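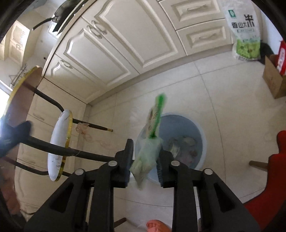

A light-blue bucket, doing the work of a trash can.

I hold that a kitchen bin should be small, open and slightly embarrassing. Ours was a tall one with a lid, and it kept our secrets for 8 years. Then the lid broke, and I learned how much of my diet comes in crinkly wrappers.

A bucket on the floor hides nothing. You see last night's snacking every time you reach for a spoon.
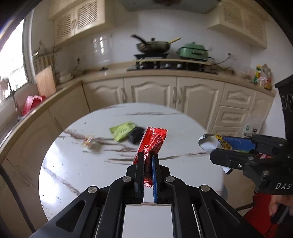
Siham Ait Brahim writes that she tried an open bin in December and simply started eating in the car.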